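The Ring

My father left me the shop on Londoño Street and everything in it, which came to one long room, a furnace, and more drawers than I had keys for. I had not worked there since high school. I took a month off from Findden, where I did payroll, and drove down in January with two coats and a box of trash bags.

The first week I threw things away. The second week I slowed down. I would pull out a drawer and know what was in it before I looked, fuses or knobs or the little feet that go under radios, and I would sit on the stool and go through it anyway.

He repaired things for people who could have bought new ones. That was the whole business. He charged too little and wrote everything in a ledger, a number and a surname and what was wrong. Job 606 was a hearing aid charger. Job 1556 was the last one. It said Stirkus, turntable, will not hold speed, and then a date, August 14, 1999, and under that, in a different pen, the word waiting.

I figured it had gone back years ago. But behind the furnace there was a carton marked Gevgate, for the company that made the thing, and inside was the turntable in pieces, wrapped in newspaper. The main board was a ring. The spindle went up through the hole in it. I had never seen him fix one and there was no diagram.

I called the only Stirkus in the phone book. A woman answered. I told her what I had and asked if she wanted it.

"Does it work?" she said.

I said no.

"Then what would I do with it?"

I said I could try. She said that was up to me, and that her husband had liked it, and that she had 100 records in the hall closet she had not touched. She gave me the address in case.

So I learned. I bought a book and a better iron. I ruined a practice kit and then a second one. I went home when the month was up and came back on weekends, and by the next fall I had quit Findden. People had started leaving things by the door again. I kept his ledger going in the same columns. Ring boards turned up more than you would think, and I took every one of them, because each one taught me a little about hers.

When the room got too crowded I cleared it out and painted. I wanted bins, so that the parts of one job could not wander off into another.
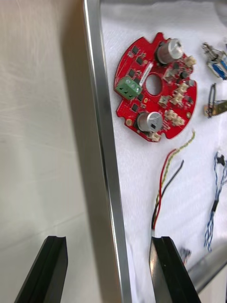 A round board and its wiring.

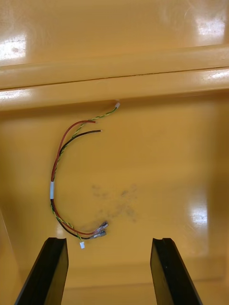
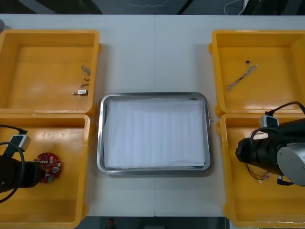
It was a harness in the end. I had spent months on the board, testing every part I could get a probe on, and the fault was a wire broken inside its own insulation, where it bent to go under the platter. From the outside it looked fine. I made up a new one in an evening. It took me 3 tries to get the connector seated.

I let the turntable run all night with the lid up. In the morning it was still holding speed. I wrote the date in the ledger next to 1556 and crossed out waiting, and then I did not know what to charge, so I looked at what he had charged for the one before it and wrote that.

She had moved to the front room by then and kept the heat high. I set the turntable on the sideboard and plugged it in. She had the records out already, stacked on a chair. She went through them for a long time and I stood there in my coat.

"He played this one too loud," she said, and handed it to me.

I put it on. She told me to turn it up a little, and then she went to find her purse.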